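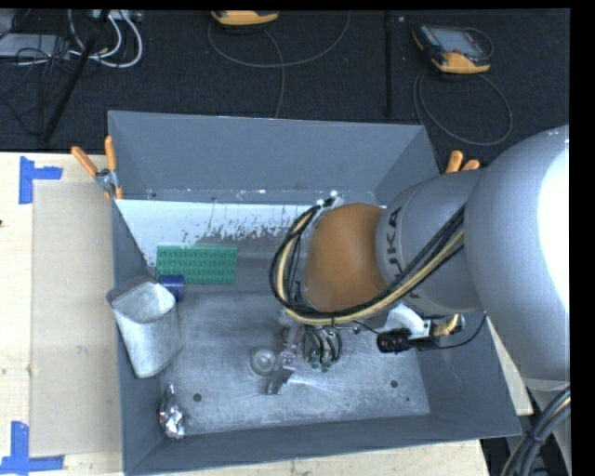
Picking cell, bin side, with the KUKA arm reaching in from the right.

Cendale Open Day Picking Records - README

Summary

This folder holds the records made during the public demonstration of the picking cell at the Cendale open day in August. The demonstration was run by the Munlow Robotics Workshop, with the bin and its contents supplied by Aklow. Visitors were invited to watch the arm work in the bin and to ask questions of the staff on duty.

Release date: Sep 26, 2021
Version: 3
Records: 2311
Records with a completed outcome label: 1710

Set-up

The cell uses a KUKA arm fitted with a metal gripper. The gripper works downwards into a large grey bin with tall sloping walls, which stands on a pale wooden surface. Clamps with orange handles are fixed near the rear corners of the bin. Blue tape marks the left-hand corners of the flat sheet beside it.

Objects were chosen to differ in shape and surface. The caption image shows a tall metal container leaning against the left wall, a green building-block plate with studs, a small dark-blue cylinder and a crumpled piece of silver foil. Other groups of objects were used in later sessions and are listed in objects.csv. The floor of the bin is worn and scratched, and users who work with reflections should take note of this.

Contents of the folder

records.csv - one line for each attempt, with session, object group and outcome
objects.csv - object groups and the sessions in which they were used
questions.txt - 388 questions put by visitors, typed up by staff from written cards
layout.pdf - floor plan of the demonstration area

Outcome labels

Each attempt was labelled "lifted", "dropped" or "no contact" by a member of staff at the cell. Attempts stopped by the operator carry no label and should be left out of any success rate. Labels were checked by a second reader at the Gunn office. Where the two readers disagreed, the first label was kept and the line was marked "disputed".

Visitors' questions

Cards were unsigned. Names written on them by mistake were removed before typing. Spelling has been left as the visitors wrote it, and several cards are plainly the work of younger children. Questions about car parking and refreshments have been kept - they are tagged "general".

Known limits

The sessions were arranged for viewing by the public, and the pace of work was set lower than in normal use. Results should not be compared with those from the Munlow test cell. Session start times were noted by hand and may be a few minutes out. The second morning session has no entry in objects.csv.

Use and contact

The records may be used for teaching and research, provided that the Cendale open day is named as the source. Corrections should be sent in writing to the records desk at Munlow, quoting the version number and the line concerned.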